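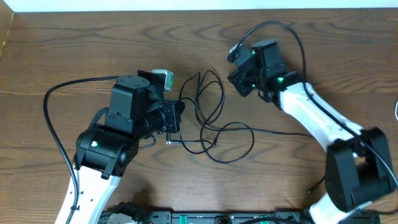
About Breltent

Category: Our Company

Breltent makes and repairs wooden tables. We opened in 2000 in a rented unit in Cluleton and have been in the same building ever since, though we took over the unit next door in July 2007 when the finishing room got too small.

The business was started by Rachid Benjelloun, who still picks the lumber. Youssra Hegazy runs the finishing room and answers most of the email. There are 19 of us now, counting the two drivers.

Most of what we sell is plain tabletops and complete tables for homes, classrooms and workrooms. Customers usually come to us for the grain. We like boards with a strong, dark figure and a warm brown color, and we don't stain over it to make every table match. Two tops from the same order can look quite different. If you need a close match, tell us before we cut.

We have 4 standard tables. The Weden is the one we sell most – a flat rectangular top with square edges. The Hemmin is narrower and is meant to stand against a wall.

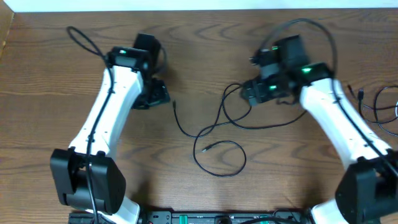

The other two are made to order, and the wait is longer in the fall. We also refinish older tables, ours or anyone else's, as long as the top is solid wood. Please send the length, width and thickness with your request. We can't quote from a photo alone.

Day-to-day care is simple. Wipe the top with a soft damp cloth and dry it along the grain. Small scratches can be rubbed out with the oil we ship with each table. Deep ones should come back to the shop – we sand the whole top so the patch doesn't show.

Visitors are welcome at the Cluleton shop, but call first if you want to look through the boards.

Page last updated 29 Sep 2015

Sign up for our newsletter to hear about new tables and shop hours. You can unsubscribe at any time.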